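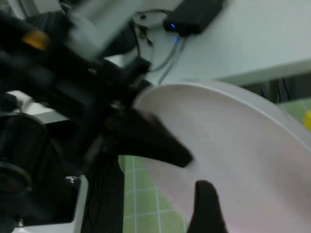 Why did we teach the arm by remote control and not by moving it by hand?

Moving it by hand put our own hands in view of the wrist camera, and the Skirlow arm was stiff to push at the elbow. With the remote we sat 2 metres back and worked from the camera picture. We recorded 500 runs for the Bitska task, mostly on Saturday mornings at Plavomcombe. Runs where the operator stopped halfway were left out of the training set.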